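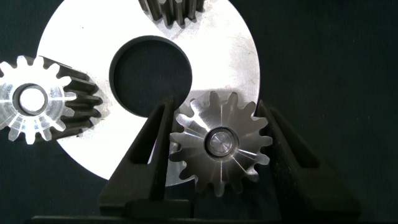 Keep hands clear of the mat while the arm is powered. Visitors at the Bradau open day run the gear placement demo themselves, one station at a time, and the steps are the same at each station.

## Before you start

1. Check that the mat is flat and square to the table.
2. Set the loose spur gears down on their faces, teeth not touching.
3. Load the program `rahimi_place` on the Javeo controller. Leave speed at the demo setting.

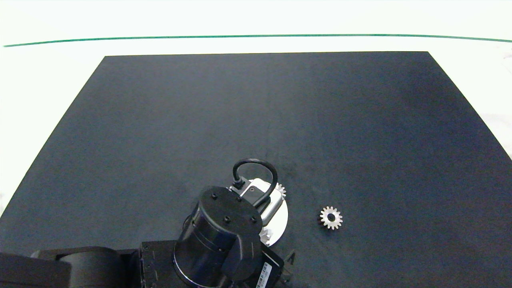
*Polow workshop team*

## Picking

Jog the arm over the gear until the bore is centered in the wrist camera view. Lower it straight down. The fingers should close on opposite sides of the toothed rim - never on the face. If a finger lands on the tip of a tooth, open, rotate the wrist 6 degrees and close again.

Lift slowly. A gear that tilts was gripped off center; put it back and repeat.

## Placing

Move over the plate and stop 9 mm above it. Rotate in small steps until the teeth line up with the gear next to it, then lower. 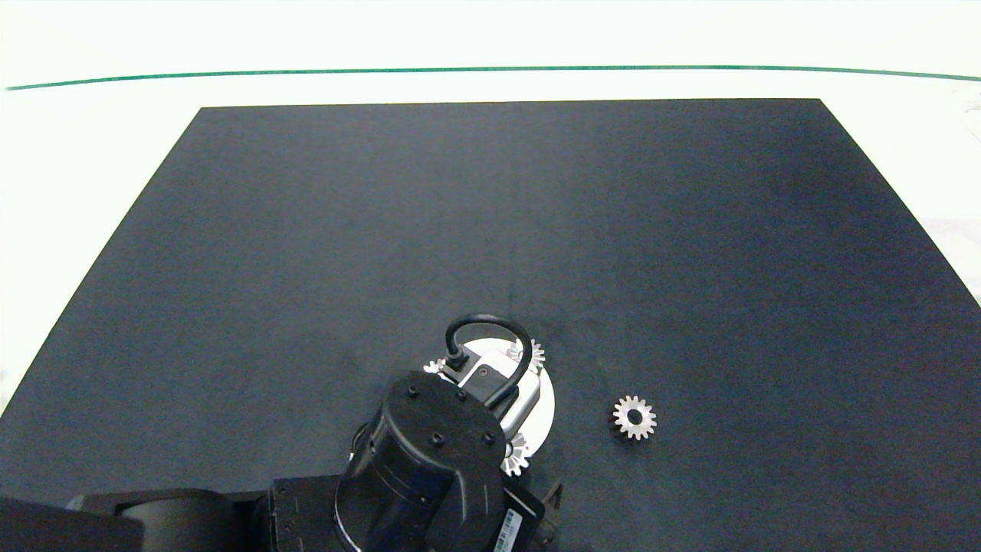 Do not push if the gear stops early. The controller cuts out at its force limit and needs a reset, so back off and turn the wrist a little before trying again. Open the fingers only when the gear sits flat.

## Handing over

Park the arm and clear the fault log. The counter rolls over at 2,000 cycles; write down the reading before you reset it. The next open day is in June, with the same program.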